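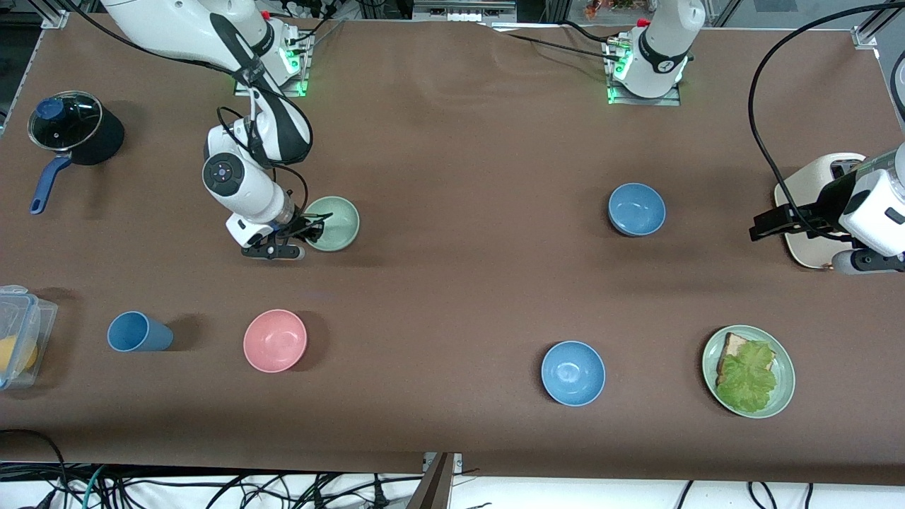
Mayo, por la noche

Hoy he cenado otra vez pan tostado con lechuga. Lo escribo sin vergüenza porque me gusta mucho. En mi casa, de niña, la lechuga se comía con arroz y con carne, nunca encima de una tostada, y mi madre diría que esto es comida de conejo. Pero el pan caliente y la hoja fría juntos hacen un ruido muy agradable en la boca. Le pongo un poco de sal y 4 gotas de limón, ni una más, porque con cinco el pan se moja y queda triste.

Quiero anotar las cosas de la mesa, como me recomendó Naheed Rajput para practicar el vocabulario. Ella dice que hay que escribir lo que uno toca cada día. Entonces escribo: el cuenco. Durante meses he dicho "bol" y ahora digo "cuenco", que me parece una palabra más redonda. Tenemos cuencos de colores, uno verde claro, uno rosa y los azules. Yo prefiero el verde para la sopa y el rosa para la fruta. Los azules son para todo lo demás. También tenemos el plato verde, que combina bien con la lechuga, aunque esto no lo he pensado yo.

La tostadora es de color crema y tiene una palanca pequeña de color cobre. La compramos en Stuta, en las rebajas, y nos costó 28 euros. Seul-gi Yeom quería una negra, porque las negras no se ven sucias, pero yo insistí. Ahora cada dos días limpio las migas y ella me mira sin decir nada. Hay que reconocer que tiene razón con las migas. Dentro también quedan, y si no se sacan, huele a quemado por toda la casa.

La cazuela con el mango azul (¿o es cazo? Naheed me corrigió una vez y yo ya no recuerdo en qué dirección) tiene la tapa de cristal. Me gusta que la tapa sea de cristal porque soy una persona impaciente y antes levantaba siempre la tapa para mirar el arroz. Ahora miro y no toco. El arroz me sale mejor desde entonces. Pongo 400 gramos cuando somos los dos y viene alguien, y lo que sobra lo guardo para el día siguiente.

Por la tarde bajé a Cirley a comprar pan y limones. La panadera me preguntó si lo quería "en rebanadas" y yo contesté "sí, cortado, por favor", y solo en la escalera entendí que rebanada era exactamente eso. He escrito la palabra veinte veces en la última página de este cuaderno. Rebanada, rebanada. También he aprendido "volcado", que se dice de un vaso cuando está tumbado. El vaso azul es de plástico y se vuelca con mucha facilidad, así que es una palabra que me va a servir.

Después tuve un rato de mal humor. Llamó mi hermano y hablamos alrededor de 25 minutos, casi todo sobre el piso de nuestros padres, que él quiere pintar y yo no. Cuando terminé de hablar, no tenía ganas de cocinar. Por eso la tostada. Seul-gi comió lo suyo en la oficina y llegó tarde, con los zapatos en la mano para no molestar a la vecina.

Mañana tengo que hacer estas cosas: devolver a Olley su recipiente de las galletas (ya hace dos semanas), comprar lechuga, y preguntar a Naheed lo de cazo y cazuela. También quiero ordenar el armario de arriba, donde las tapas se caen cuando abro la puerta.

Son las once y media y todavía no he fregado.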